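Hladun and Zunila Sign Joint Border Administration Accord

June 14, 2026

The governments of Hladun and Zunila have signed an accord placing the Drako district under a single interim administration, ending a period in which two rival councils issued separate permits, collected separate fees and refused to recognize each other's court rulings.

The text was signed at the district hall in Skindora after 13 rounds of talks. It takes effect once both legislatures have deposited their approvals with the joint secretariat. Hladun's assembly is expected to vote first. Zunila's upper chamber has asked for a legal opinion on two clauses dealing with land registration and will not schedule a vote until it has been received.

Under the accord, the two existing councils are dissolved and replaced by an interim authority of 17 members. Eight are to be named by each government, and the chair is to be chosen by the other members from outside both governing parties. Decisions on budget, policing and land require 12 votes. Other decisions pass by simple majority, with the chair voting only to break a tie.

The authority has no power to change the line of the border. Article 2 states that the accord is "without prejudice to the final position of either party on sovereignty," wording carried over from an earlier draft that failed when Zunila withdrew its delegation.

Policing was the last chapter to be closed. The two forces now working in Drako will be merged into one service with a ceiling of 1215 officers. Officers above that number may transfer to posts in their home state at the same grade. Command of the merged service rotates between the two sides every six months, with Hladun holding the first term.
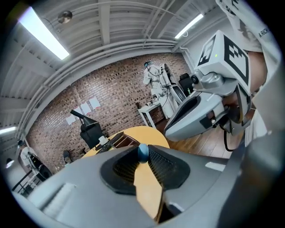 Dirk Weidemann said the rotation clause was the weakest part of the agreement, because it leaves open which side's disciplinary code applies to an officer whose case begins under one commander and ends under another. He said the drafters had been warned of the gap and had deferred it to an annex that has not been published.

The joint secretariat confirmed that the annex is unfinished. It said the existing codes would continue to apply to officers according to the force that first hired them, and that any conflict would be referred to a panel of three judges.

Customs posts inside the district will close in two stages. The four posts on the river road stop collecting duties on the day the accord takes effect. The two rail posts stay open until a common tariff schedule has been adopted. Goods cleared at either rail post will not be inspected a second time. Revenue will be held in a shared account and divided equally after the authority's operating costs have been paid.

The accord also covers residence papers. Around 3000 people in Drako hold documents issued by one council and rejected by the other. These documents become valid throughout the district and may be exchanged without charge for a new card. Applicants must present the original document and proof of address. The authority may refuse an exchange only on grounds of fraud, and a refusal can be appealed to the district court.

Court rulings issued by either council's tribunals remain in force unless two rulings on the same matter conflict. In such cases the parties may request a new hearing, and enforcement is suspended until it has been held. Property cases are excluded from this procedure and will be handled under a separate land protocol.

Opposition parties in both states have criticized the lack of an election date. The accord calls for a district vote "as soon as a unified register is complete" but sets no deadline for the register. Tadeusz Szczepańska, speaking for the secretariat, said the two existing lists use different address formats and would have to be matched by hand. He declined to estimate how long the work would take.

Either government may leave the accord by giving six months' written notice. During the notice period the interim authority continues to operate, and neither side may reopen a customs post that has been closed.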